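Heller Marmorboden im Flur: Wie bekomme ich den Grauschleier weg?

Distwood
Hallo zusammen, wir sind im Oktober in eine Wohnung mit poliertem Marmor gezogen, weiß mit grauen Adern, große Platten. Ich bin total verliebt in den Boden! Leider sieht er nach jedem Wischen stumpfer aus. Ich nehme normalen Allzweckreiniger und einen Mikrofasermopp. Fast 41 Quadratmeter sind es, einen Profi würde ich mir gern sparen. Was nehmt ihr?

Wurik
Essig! Hilft bei mir immer gegen alles.

Ospina
Bitte KEINEN Essig, auch keine Zitrone und keinen Badreiniger! Marmor ist Kalkstein, die Säure frisst dir die Politur weg und dann hast du matte Flecken, die nur noch der Steinmetz rausbekommt.
Dein Schleier klingt nach Reinigerresten. Zwei-, dreimal nur mit warmem Wasser wischen, den Mopp dazwischen gut auswaschen, danach einen pH-neutralen Steinreiniger sparsam dosieren. Und dann kommt mein Lieblingsteil — trocken nachgehen! Ich nehme dafür alles, was weich und sauber ist, alte Bettwäsche zum Beispiel.

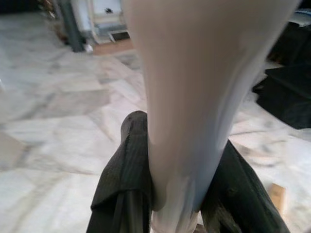

Immer nur ein kleines Stück Boden auf einmal, dann hat das Wasser keine Zeit, in den Fugen zu stehen. Weichspüler beim Waschen der Tücher weglassen, der schmiert. Mein Flur glänzt seitdem so schön, dass ich morgens manchmal stehen bleibe und einfach gucke :)
Für Fettspritzer in der Küche reichen 200 ml lauwarmes Wasser mit einem Tropfen neutraler Seife, gleich mit klarem Wasser hinterher. Viel Spaß mit dem tollen Boden!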